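Gedbridge Fruit Boxes — quick answers

Print this page | E-mail this page

Can I pick the fruit?
Mostly. Tell Consuelo by noon.

Do you pack vegetables?
No, fruit only.

Is the box returnable?
Yes pls — lid too.

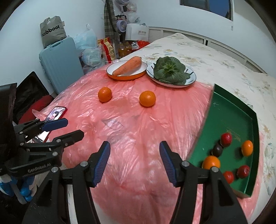
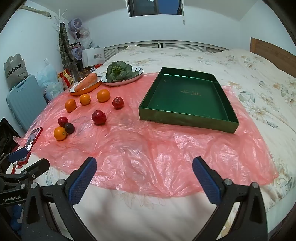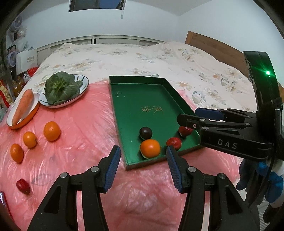
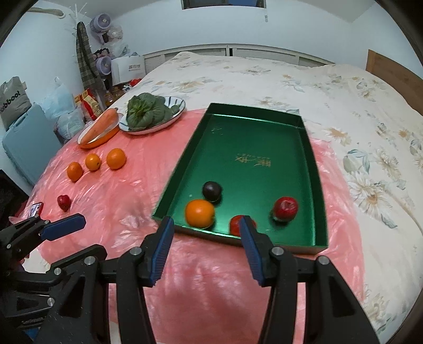
Delivery is free on orders of 8 boxes or more. Smaller orders, pick up from Telmo, side door. Mixed boxes go out with oranges and red fruit together, like the ones on the pink plastic and in the green box, so say if you want them seperate.

E-mail this page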